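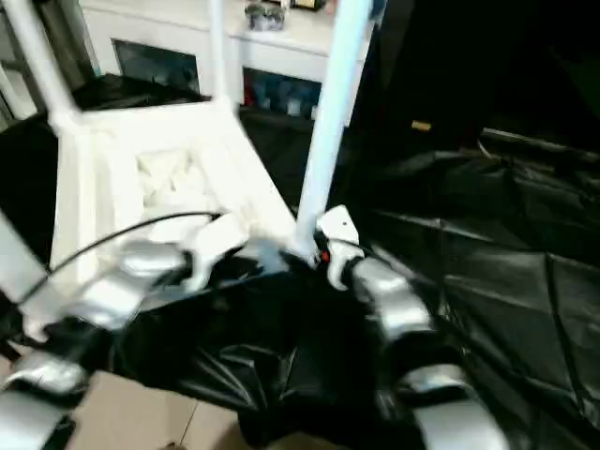
Plomwood Introduces Coated Steel Tube for Light Folding Furniture

CUSTON, August. Plomwood has added a powder-coated steel tube to its range for makers of folding stools, camp chairs and small tables. The product, sold as Pastine, is supplied cut to length and finished, ready for bending or drilling at the customer's plant.

Pastine tube has an outside diameter of 16 mm and is offered in stock lengths from 200 mm upward. The coating is a polyester powder, applied after a zinc phosphate wash and cured in a gas oven. Standard colors are white, black and sand. Other colors can be ordered, subject to a minimum quantity set out in the price list.

Coated tube is normally bent before finishing, as most powder coatings crack on the outside of a tight curve. The Pastine coating is made to stretch with the metal. In tests at the Custon plant, samples were bent, opened flat and placed in a salt spray cabinet for 240 hours. No rust was found at the bend line. Scribed samples showed creep within the limit Plomwood sets for indoor use. The tube is not rated for permanent outdoor use near salt water.

Drilled holes expose bare steel and should be sealed or fitted with a plastic bushing. Plomwood recommends nylon dies and a clean mandrel for bending. Steel dies with worn edges will mark the finish. A touch-up paint matched to the three standard colors is available in small cans.

The tube is made on the line formerly used for Kang shelf supports. Kang parts remain in the catalog and are now made on the second line at the same plant. Part numbers and prices for Kang have not changed.

Pastine ships in bundles with paper sleeves between the layers. Bundles should be stored flat and under cover. The coating carries a warranty of seven years against peeling in indoor service, provided the tube has been worked according to the data sheet.

Orders are open now, with first deliveries to follow from the Custon warehouse. Data sheets, color chips and short sample lengths can be requested from the Plomwood sales office.

Press contact: Plomwood, Custon, Product Information Desk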